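Gripper fault 3576 on garment pick, jaw won't release

fumumier_tech
06/08/2020
Jaw closes on padded garments, then stays shut after the open command. Controller logs fault 3576. Happened on 2 of 5 picks, none on flat cotton. Firmware is stock Pristach.

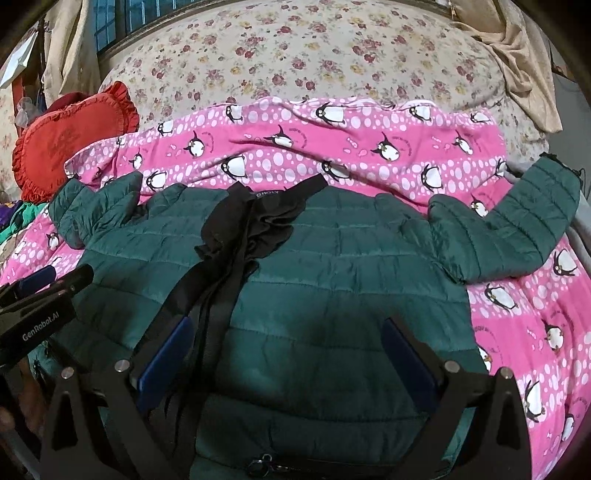

Fault 3576 is a position timeout. I'd look at what was between the pads before touching firmware. With a quilted jacket and a black strap-like garment lying over it, there's plenty to wedge in a linkage.

lau_bench
Disagree. A strap would stall it on closing. Ours at Vorkville did this with a worn limit switch.

fumumier_tech
Switch tests fine - 100 cycles, no load.

lau_bench
No load proves little. Isolate power before clearing the jaw, then retest with the jacket.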